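Fatigue with MS: how do you pace a workday without looking like you've quit?
Asked in Living With It > Work and Energy

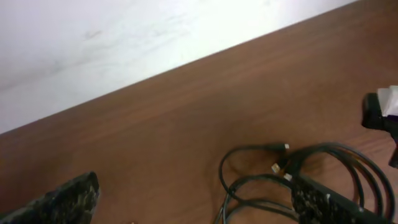
The situation

Posted by halfpastnap

I was diagnosed with relapsing MS three years ago and for most of that time I have managed by being stubborn. I work in the claims office at Ruddock, which means eight hours of sitting, typing, and pretending to follow conversations. My legs are mostly fine. My hands are fine on a good day. The problem is that at 2 p.m. somebody pulls the plug out of the wall and I am left staring at a spreadsheet as if it were written in Finnish.

This is not regular tired. I have explained that to my boss, my sister and a man at the bus stop, and all of them told me they get tired too. The man at the bus stop recommended beets.

My neurologist has checked the usual suspects (thyroid, iron, sleep, mood) and says it is MS fatigue. She told me to "pace myself" and handed me a leaflet with a drawing of a woman holding a watering can. The leaflet says to rest before I am tired. Lovely. At work, resting before you are tired looks exactly like not working.

So far I have tried:

Coffee at 1:30. Works until 2:10, then I'm exhausted and also vibrating.

Going to bed at 8:30. I now wake at 4 a.m. with strong opinions about the ceiling.

Eating lunch in my car with the seat back. This was the best of the lot until it got warm out, and heat flattens me.

Working from home one day a week. Good, except I spend the saved energy doing laundry because it's there.

I would like to know what people do hour by hour. I have read plenty about attitude. Also, has anyone asked for a formal accommodation, and did you regret it? I'd like to keep the job. The insurance comes with it.

Replies

Posted by mildly_upright

I've had MS for long enough to own several canes, one of which I like. I worked full time for most of it, in the records department at Witbridge, so I'll give you the hour by hour.

I got in at 8. Anything that needed a brain happened before 10:30. I did not open email before then, and people got used to it faster than you'd think. At 10:30 I took ten minutes with my eyes shut. No phone. A phone is a second job. At noon I ate, then lay flat for twenty minutes in the first aid room, which I had in writing. From 1 to 3 I did the dull stuff: filing, forms, calls I could do from a script. Ten more minutes at 3. Home by 4:30, because I'd traded a long lunch for a short one plus the breaks.

The 10:30 break is the one you'll want to skip. You feel fine at 10:30. I skipped it for a month to prove a point and the point was that I fell asleep in a budget meeting.

It took me two tries to get the timing right. Keep a log for two weeks before you change anything. Mine had the hour, what I was doing, how hot the room was, and a score from 0 to 10. I thought my crash was about lunch. My log said it was about the afternoon sun coming through the window behind my desk. I moved desks and got most of an hour back. You say heat flattens you, so I'd look at that first. A small fan and a cooling vest under a baggy shirt helped me a lot. The vest makes you look as though you're smuggling a cushion.

On the accommodation: yes, I asked, and no, I don't regret it. I regret how I asked the first time, which was in a hallway, apologizing. The second time I wrote one page. It listed three things I wanted, what each would cost (nothing, nothing, and one fan), and a note from my doctor saying I had a medical condition that caused fatigue and heat sensitivity. Keep a copy of everything, including the reply. The rules depend on where you live and how big your employer is, so ask someone who knows yours before you hand it in. The patient advice line at my clinic did that for free.

One more thing. Take the medication question back to your neurologist. There are a few drugs people try for fatigue. One did nothing for me and another gave me headaches, and a friend from my exercise class does well on the one that did nothing for me. It's worth a proper conversation, along with a look at whatever else you're already taking. One of my bladder pills was making me foggy and I'd blamed the MS for a year.

And if the fatigue ever gets suddenly much worse, or comes with something new like blurry vision or numbness, don't pace it. Call them. Infections can do that too, even a boring urinary one.

Posted by curstead_kev_not_kev

beets did nothing for me either

Posted by soupweather

I can't improve on the schedule up there, though I'm stealing the email rule. A couple of smaller things from someone who went part time and then crept back up.

Exercise. I know. I wanted to throw something at the physical therapist too. But I started with five minutes on a stationary bike in front of a fan, and after a couple of months the afternoons were a little less like wet cement. Go slower than you think is dignified. The leisure center at Curstead has a class for people with neurological conditions, and half of us spend it sitting down. If there's one near you, it's a good place to compare notes on bosses.

Step counts. I wore a tracker for a while and my worst day of that spring was 3111 steps, a day I had called "taking it easy" because I was off work. My average office day was 2483. So my days off were more tiring than my job, and the culprit was chores. Same as your laundry. I now do one household thing per day off and the rest can sit there and judge me.

Your 4 a.m. ceiling: I'd move bedtime later again. I did the early bed thing and ended up with the same sleep, just at a sillier time. Ask about it if it keeps up, though. I turned out to have leg spasms waking me that I didn't remember in the morning.

As for people who say they get tired too, I tell them it's like a phone that charges to 40 percent and has a flashlight stuck on. It isn't perfect, but it stops them before they reach vegetables.

Comment by halfpastnap

Thank you both, and the beets person. I've started the log. Day one says the office was stuffy and I was a 7 by 1:45, and there is a heating vent under my desk that I had been resting my feet on since the winter. I'm going to go and have a word with the vent.

I'll write the one page this weekend, sitting down, in the morning.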